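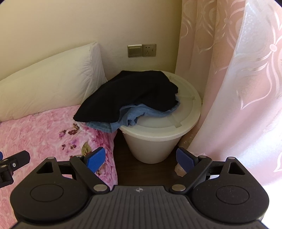
Home Talks Notes Archive Contact
Filed under: Household water / Storage and handling

Speaker notes: Storing drinking water at home through a supply cut
Lwazi Lekota, Matgate Residents' Water Evening

Slide 1. Scope
Introduce self. Fifteen years on network maintenance, the last few on the Gistumgate line. Tonight covers storage only. Billing questions go to the desk at the back.
Say early: these notes apply to treated mains water. Bore and rainwater need their own talk.

Slide 2. What happened in June
The Koko main was shut for a valve replacement. Planned closure overran. Low-lying streets kept some pressure, the Naidoo side had none.
Main complaint was colour after the supply came back. Explain: flow restarts, sediment on the pipe wall lifts, first water through the tap is brown. Run the cold tap nearest the meter until clear. Leave the hot tap shut while doing this or the sediment ends up in the heater.

Slide 3. How much to keep
Work from use per person per day, then multiply by days. Drinking and cooking are one figure, washing and flushing are another. Keep them in separate containers and label them.
Ask the room who has a toilet cistern label with the flush volume on it. Older cisterns use a lot more than people expect.
Weight: one litre is one kilogram. A 400 litre tank is 400 kg before the tank itself. Do not put one on a timber floor without asking someone who can check the joists.

Slide 4. Containers
Food-grade plastic for drinking water. Look for the marking on the base. If there is no marking, use it for flushing.
Never reuse anything that held fuel, pesticide or pool chemicals. Rinsing does not fix it. Milk and juice bottles are also poor, the residue feeds bacteria.
Lid should seat all the way round. A narrow neck or a tap at the base is better than dipping a cup. If you must dip, use one clean jug with a handle and store it dry.
(Pass the two sample lids around. Get them back.)

Slide 5. Filling and placing
Wash with dish soap, rinse, then fill from the cold kitchen tap. Not from the garden hose.
Keep out of direct sun. Light grows algae in pale plastic. Indoors and off the floor if the container is small enough to lift. Large ones should go where they will be used, full ones do not get moved.
Write the fill date on tape, not on the plastic.

Slide 6. Rotation
Our local advice is to empty and refill every 30 days. Old water goes on the garden or in the cistern.
Flat taste is loss of chlorine and dissolved air. Pour between two clean jugs to improve it. Smell or slime is different: tip it out, scrub, start again.

Slide 7. Questions
Likely: boiling. A rolling boil deals with germs. It does nothing for metals or salt.
Likely: rebates on tanks. Refer to the desk.
If time is short, skip slide 3 weights and go straight to containers. Allow 30 minutes in total, hall closes on the hour.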